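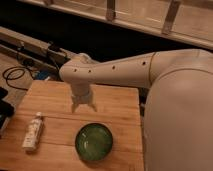 ## Menda packing room, September catch-up

I took the notes again, so blame me for the spelling. We started at 2 and there were 17 of us, plus Guto on the phone from the Welteck side.

## What the arm does now

Guto went over the plan: the arm picks up small bottles and places them, and we keep checking, labeling and anything fragile. I asked what that means for the late shift (I'm on it, so yes, I care!). Nobody loses hours before the review. Two of us move over to checking, and Signe Strand wants names by the end of the month.

We got a bit stuck on who's allowed to stop it. Agreed: anyone standing at the table, no permission needed.

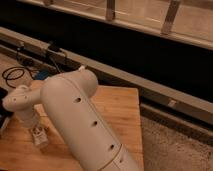 Cárdenas said the job has gotten quieter but also lonelier, and that minding a machine all shift is tiring in a way lifting never was. Lots of nodding at that. We're going to try swapping places every 20 minutes and see if people like it. I think they will, but I'm a fidgeter.

Pay for the checking role came up too. Signe doesn't have a figure yet and didn't want to guess, so it carries over.

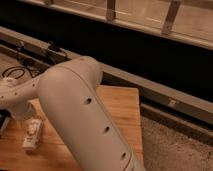
## To do

- Signe: pay grade for checkers, in writing
- Guto: second training session, one the late shift can get to
- Me: swap chart on the wall by the lockers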